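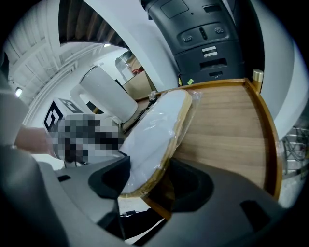 Plilberg Hand Gripper, Rev 2
by Cisance

In stock. Ships from Drollulach.
Last updated Sep 5, 2020

Hand-held gripper for recording manipulation demos. You squeeze, fingers close, wrist camera records. Same jaw as the arm-mount Plilberg so what you record by hand plays on the arm without redoing the geometry.

Gray plastic shell, matte. Dark finger pads, swappable. Fisheye camera looks out over the fingers and gets the pads, the object and most of the room in view.

What's in the box
Gripper body with trigger
One pair standard pads, fitted
Camera mount and lens cover
USB cable
Printed marker sheets for the wall
Hex key
Quick start card (the long manual is a download)

Not in the box: camera, memory card, charger. If you want the camera with it pick the bundle from the drop-down. We stopped including cards, people were throwing ours out and using bigger ones.

Specs
Weight without camera: 700 g
Max opening: 136 mm
Pads: 2, held with one screw each
Mount: same bolt pattern as Rev 1
Color: gray body, charcoal pads. No other colors right now.

Pads
Standard pads are what most people should get. Fine on boards, boxes, cups, handles, wrapped stuff. Shiny film is OK to grip but keep the pads clean, dust on the pad plus plastic wrap and it slides. Wipe with a damp cloth. No alcohol, it dries them out.

Narrow pads sold seperately, for cutlery and cable ends. Pads wear. Replace when the surface goes smooth, order them in packs of 5 pairs, cheaper that way.

Rev 1 pads do NOT fit. Sorry. Different screw position.

Recording
Recorder is Amegashie, download link comes with your order email. Windows and Linux. No Mac version yet, maybe later, don't buy on the strength of that.

Put the markers up before you start. Flat on the wall, not on a door, not behind the place where somebody stands. Partly covered markers are usable most of the time but you'll lose pose on some takes and you wont see it until you process. Two markers in view is better than one.

Amegashie has a face blur setting. It's off by default. Turn it on under Privacy before you export if other people are in the room, and with this lens they will be in there even when you think they're behind you. Blur runs on export so leave time for it.

Calibrate after every pad change. Open all the way, close all the way, done. Takes less time than reading this.

Changes from Rev 1
Stiffer trigger spring. Old one sagged.
Screw moved on the pads (see above)
Cable exits at the back now, used to catch on table edges
Lens cover actually stays on

Known problems
Bright ceiling lights can flare at the edge of the picture. Lock exposure.
Heavy flat things grabbed near one end will twist in the pads. Grab closer to the middle or use two grippers.
Trigger squeaks on some units from the June batch. Drop of silicone oil. If it keeps squeaking email us and we'll send a spring.

Two-hand set
Left and right are the same part, so just order two. Amegashie will sync the pair, plug both in before you open a session. Set price shows in the cart.

Shipping and returns
Orders in by noon go out same day, weekdays only. Return it unused inside 30 days for a refund, we don't take back opened pads. Body is covered for one year. Drops aren't covered but ask anyway, we sell the shell halves as spares and the swap is four screws.

Related
Plilberg arm mount
Narrow pads
Marker sheets, extra
Rev 1 spares (while they last)

Add to cart
Ask a question about this product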